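Hand-held grippers, part three: the pair on the table

Hello again! If you're new, I've been building a pair of hand-held grippers in our shared workshop, on and off, since December. They're the sort you hold and squeeze, with a camera looking down past the fingers, so a person can do a small job at a table and you end up with a recording to use later on a proper arm. The arm itself is still a pile of parts under my bench, so let's not talk about the arm.

I've named the project Kilodetti (it was on a list of silly names I keep on my phone, and it stuck). The first part was all about printing the brackets and the second was mostly me moaning about cables. There's a bit less moaning in this one and a few more pictures, which I gather is what you lot come for!

The pads are the bit I'm proudest of. I tried 16 versions before I settled. The early ones were far too squashy and the fingers sort of rolled around whatever they were holding, then I went too hard the other way and everything pinged off across the workshop. The ones on now are black, rubbery and very slightly grippy to the touch, and they're glued with whatever was in the Terninent tin on the shelf. I've already changed my mind about the glue twice. 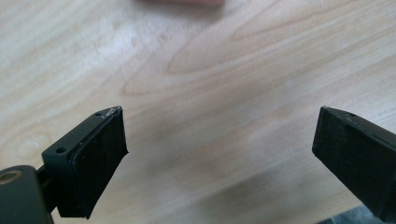

Fingers wide open, with bare table in between. The tip on the left has had a hard life.

I do want to do something about those tips. A thin cap would be easy to print, and I could swap it when it got scruffy instead of redoing the whole finger. Mitra Kermani, who has the bench next to mine, reckons I should leave them alone until something breaks. She's usually right about this kind of thing, but I've drawn up the cap anyway.

The cables are better than they were in part two. I had 200 cm on each side to begin with and kept running out whenever I reached for the far side of anything, so I went up to 300 and now I've got plenty of slack and a new hobby of stepping over it. I'd love to go wireless one day — not this year, though, and not on this budget.

Straps took longer than I'd like to admit as well. My first lot came from a rucksack and dug in after ten minutes. The second lot were softer and stretched, which meant the whole gripper drifted round my knuckles while I worked, and then the camera was pointing at the wrong thing. I've got a wider webbing now and it mostly stays put. 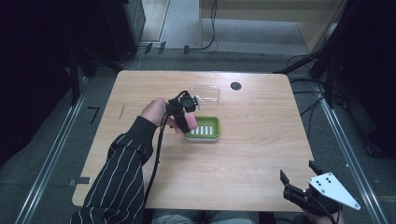 Do you need two grippers, or could you get by with one?
One is plenty if all you want is to pick a thing up and put it somewhere else. I went for two so that one hand can steady something while the other works, and lids are the obvious case. If you're starting out, build one, use it for a few weeks, then build the second with all the mistakes taken out.

On to soap dishes! I wanted a first job that was cheap, light and a bit awkward, and a soap dish with a clear lid is all of those. The lid is the awkward part. It's hard to see against a pale table even with your own eyes, so goodness knows what a camera makes of it. My plan is 21 goes at fitting the lid, from different starting spots, and then a sit-down with a cup of tea to watch them all back.
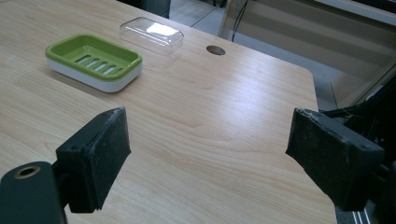 Green and white soap dish, with its clear lid just beyond. Look for the glare and you'll find the lid.

I did wonder about putting a dark mat down to help the lid show up. It would make life easier, but I rather like the wood, and I'd sooner know early on if clear plastic is going to be a nuisance. If anyone has had luck with see-through things under overhead lighting, do leave me a comment.

Next up is the tip caps, a tidier way of fixing the cable near the wrist, and a second look at the spring in the right-hand trigger, which I think is a touch stiff. Files for the brackets are still on the downloads page. Use the newer ones, the old set has a hole in the wrong place.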